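Westerberg Bakes Its Way Into the New Year

December 17, 2019

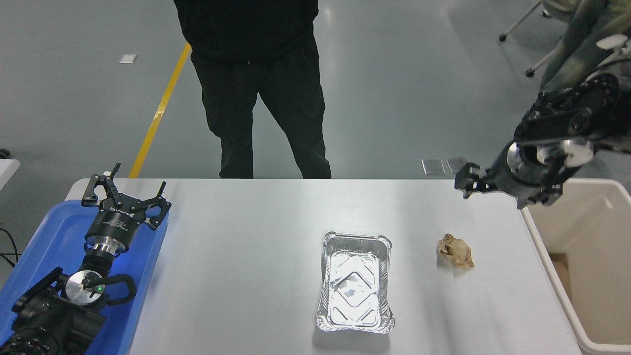 I'm Ingegerd Tangen, and I'm so happy to tell you that our holiday bake sale is coming back to Westerberg! We had more than 41 bakers sign up, and my phone hasn't stopped buzzing (sorry, Trygve, I'll call you back tonight).

Everything we take in goes to new ovens for the Drelmont community kitchen, where Ebbe Hovland has been teaching bread classes since August. He's running two extra sessions during the sale, with 20 places in each, and you can just show up in an apron.

Cardamom buns sell out fast, so come early if that's your thing. I'll be at the coffee table with Åsmund Lie, who makes it very strong!

Press questions can go to Ingvild Aasen at the Drelmont front desk.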